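Falard: The Lamplighter's Road
Platform adventure for Windows and Linux
One or two players, shared screen
Download, no launcher needed

If you grew up with a controller in your lap and a bowl of cereal going soft beside you, I think you'll feel at home in Falard pretty quickly. It's a side-on platformer with big chunky sprites and plenty of secrets, and it's the game I've wanted to make ever since I drew my first level on graph paper and taped it to the fridge. You play as Ottie, a junior lamplighter with very short legs and a very long pole, and you walk (and jump, and swing, and quite often fall) from the harbor at the bottom of the map all the way up to the old town of Vurnel, where the great lamp has gone out and people have stopped opening their shutters.

There are 82 stages in the full game, and 18 of those are hidden off the main road behind side doors, false walls and one extremely rude well. You don't need any of the hidden ones to see the ending. They're there for the people who poke at every corner of a room before leaving it, and I say that with love, being one of those people myself.

How it plays

The pole does nearly everything. Tap the button and Ottie lights whatever is in reach. Hold it and the pole goes out to its full length, so you can hook it over a branch or a sign and swing. Press down while you're in the air and you'll plant it in the ground and vault, which takes some getting used to — the timing is a little later than most people expect, so give it a few tries in the harbor stages where there's nothing to fall into but a haystack.

Lit lamps are your checkpoints. They stay lit when you leave a stage, so if you come back the next evening you can start from any lamp you've reached. Lamp oil is what you collect along the way, and you spend it at the peddler's cart on extra hearts, a louder whistle (the whistle calls the moths, and the moths show you where hidden doors are) and a handful of silly hats. I'm very proud of the hats.

There are five regions, each with its own music and its own way of being difficult. The harbor is gentle. The orchards have wind, and the wind changes direction when the weathervane in the background turns, so keep an eye on it. The salt tunnels are dark and slow and probably my favorite part of the whole thing. After that come the rooftops, which are fast, and then Vurnel itself, which borrows a bit from everywhere you've been. Bosses wait at the end of each region except the orchards, where you get a long chase with a runaway cider cart instead. Early players told me the chase was harder than any of the bosses! I softened the last stretch a little, and there's now a lamp right before the bridge.

Playing with a friend

A second player can drop in at any time by pressing Start on a second controller. They play as Pim, Ottie's cousin, who has a lantern on a rope in place of the pole. Pim can't vault but can throw the lantern, and Ottie can swing from it wherever it sticks. If one of you falls behind, you'll float back to the other in a soap bubble after a moment. No hearts are lost that way, so a parent and a small child can get through the harbor together without tears on either side. 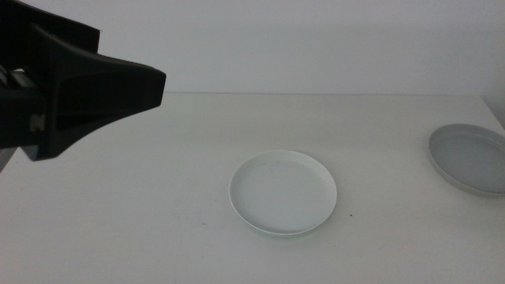 Brirham Games — Player Support and Store Desk

Before you buy, it's worth running the free demo. It has the whole harbor in it, boss included, and your save file carries straight over to the full game if you decide to keep going. The demo is also the best way to find out whether your computer is happy with it. The game isn't demanding, and it was built with older laptops in mind, but every machine has its own personality and I'd much rather you learn that before any money has changed hands.

What you get

The full game for Windows and Linux, in one purchase
The soundtrack, as a folder of ordinary music files
A printable map of the road, with the hidden stages left off
The stage editor, and the little handbook that goes with it
All later fixes and small additions

About the editor

The editor is the same one I used for the real stages, with the labels tidied up. You paint the ground with tiles, drop in lamps and creatures from a tray on the side, and press F to jump in and try what you've made. Stages are saved as single files that you can mail to a friend, and the friend only has to put the file in the folder called "roads" to see it on their own map. The one thing the editor can't do is bosses. They're each stitched together by hand and I'm afraid the stitching would frighten you.

Controllers and keyboard

Most controllers with two sticks or a plus-shaped pad will work the moment they're plugged in. Every button can be changed in the options, for both players separately. Keyboard play is perfectly comfortable too, and the default keys are arrows to move, Z to jump and X for the pole. If you're playing with two people on one keyboard, please switch to the "elbow room" layout, which puts Pim over on the left-hand side.

Making things easier (or harder)

You can turn off damage, slow the game down, make the lamps glow through walls and switch off the screen shake. You can change any of these in the middle of a stage, and none of them locks you out of anything. For those who like to suffer, there's a Wet Matches mode that opens after the credits, where lamps burn down and have to be lit again. I've finished it once and don't plan to do so again.

Known troubles in the current version (2025-08-20)

On some wide monitors the peddler's cart sits partly behind the oil counter. You can still buy everything, and switching to the bordered display puts it right. The moths sometimes gather at a door you've already opened. The orchard music can skip when you pause at the exact moment the wind turns, and I've got a fix for that one nearly ready to go.

Getting help

Write to the support desk through the contact form and tell us which stage you were in and whether a second player had joined. Attaching your save file helps a great deal. You'll find it under Options, then Files, then Show Folder. Replies usually come within a couple of days, and if it's a question about a puzzle, say whether you'd like a nudge or the whole answer.

Design, drawings and stages by Spyros Ristić. Published by Brirham Games.

Download the demo
Buy the full game
Read the editor handbook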